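Robots Space Animals How Stuff Works Ask Us
Explore > Robots > Out and About
5 min read

My Morning With a Two-Armed Robot

Have you ever tried to zip up your coat with one hand? I tried it this morning while I was waiting for the bus, because I knew I was going to write this for you, and it took me so long that I nearly missed the bus. One hand has to hold the bottom of the coat still. The other hand has to pull. Your two hands do this sort of thing all day long and you hardly ever think about it!

Well, back in March I went to the open day at Nerlow, a robot workshop in the town of Bradska, and I got to see a robot learning to use two hands at once. (Two arms, really. They don't have fingers like ours, but we'll get to that.) The robot is called Grilex. I think it sounds like a dinosaur. The boy standing next to me thought it sounded like a cough medicine.

What does it look like?

Grilex doesn't have a head or legs or a face. It's a pair of arms in a box with patterned walls, a bit like a doll's house with the front missing. The arms are mostly white, with little holes all along the sides, and black parts at the joints. A joint is a place where something bends, like your elbow or your knee. Inside a robot's joint there's usually a motor, and the motor does the job that muscles do for you.

At the end of each arm is a gripper. A gripper is a robot's hand, and Grilex's grippers have two chunky fingers each. Try picking up a pencil with only your thumb and one finger. Easy, right? Now try to turn it around so it points the other way without using your other hand or putting it down. Not so easy! A second arm helps a lot there, because one gripper can hang on while the other one lets go and gets a better hold.

How does it know what to do?

This was my big question, so I asked it straight away. The person showing us around was an engineer called Ersoy, and the answer surprised me. I thought somebody typed in a long list of orders, like "move left, now close your fingers." Some robots do work that way, and they're great at doing the same thing in the same place over and over.

Grilex learns by being shown. A person moves the arms through the job using a set of controls, and the computer remembers everything the arms did. Then they do it again. And again! For one job, passing something from one gripper to the other, they had shown Grilex 755 times. I asked if anybody got bored. Ersoy said yes, very, and that they take turns and play music.

Why so many? Think about learning to catch a ball. If your friend threw it in exactly the same way every time, you'd only be good at catching that one throw. So the team puts things down in different spots and turns them different ways. All together, for all of its jobs, Grilex had 3278 practice runs saved up on the day I was there.

The tricky part

Passing something between two hands sounds like baby stuff. Try it with a friend, though, with both of you wearing oven mitts. (Ask before you borrow the oven mitts.) If your friend lets go too soon, the thing drops. If your friend hangs on too long, you end up in a tug of war.

Springs are even more annoying, because they wiggle. When you move a block, the whole block goes with you. When you move something with a spring hanging off it, the spring swings and bounces and does what it likes. A robot has to be gentle and wait for it to calm down. I watched Grilex go for a pass and I was holding my breath, which is silly, because I was behind a rope and couldn't have blown on it anyway.

Kids could try the controls too! There was a line, and I stood in it, even though I was the tallest person there by a long way. We each got up to 400 seconds, and I spent nearly all of mine picking up one block. I dropped it twice. The girl after me got it on her first try and was very nice about it.

Could I have one at home?

Not yet, sorry. I asked if Grilex could make my bed and Ersoy laughed for quite a long time. Blankets are floppy all over, so they're harder than springs. For now the team is sticking to small things on a small floor, and they want to add another 390 practice runs before they try anything new.

If you ever get to go to a robot open day, take a question with you and ask it early, before the line for the controls gets long. And eat first. The snack table at Nerlow was only crackers.

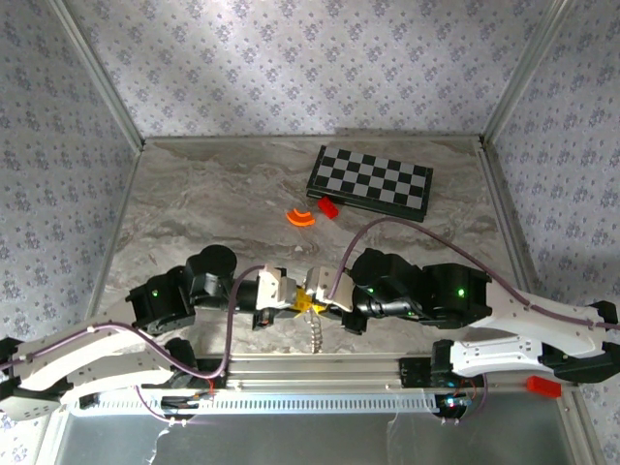
Fadime Kaplan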